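The table, finally 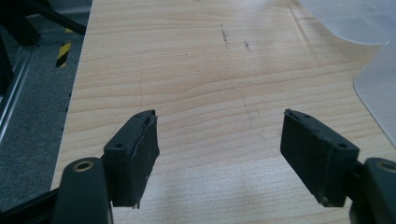 Posted by Birger Solheim on December 3, 2018
Filed under: House, Furniture
7 comments

Quick one tonight, dinner's on. The table is in. Pale top, wavy grain running along it, the maple sort of look I'd been going on about since the summer. Love it. Would marry it.

Came from Jokov in the end. I had my heart set on the Irkine one for months but it was 74 cm high and my chairs have arms, so no. Measured twice, sulked, moved on. The Jokov is a touch lower and the arms slide under with a bit of room. Delivery from Prikville took 3 weeks, which was most of November, eating off my knees.

Putting it together: an hour and a half. Four legs, a bag of bolts, one of those little keys that hurts your palm. Did one leg the wrong way round and had to undo it. Do it upside down on the carpet and get someone to help you flip it, I didnt and my back is letting me know.

The top is veneer, before anyone asks. I know, I know. Solid was nearly double and I'd only be precious about it. The grain is nice and quiet, soft beige going into tan, and it goes with the carpet better than the old dark thing ever did. The old one has gone to my sister, who wants to paint it green. Her problem now.

Care so far: damp cloth, dry cloth, done. Bought a tin of Fakir wax then read the leaflet properly and it says no wax on veneer. So that's going back if I can find the reciept. Coasters are out. Felt pads under the lamp too.

Still to do:
Tighten the bolts again after a week
Find 2 more chairs that arent hideous
Something for the middle, a bowl maybe, nothing tall
Move the ceiling light over, it hangs in the wrong place now

Right, the potatoes are boiling over. More when the chairs turn up.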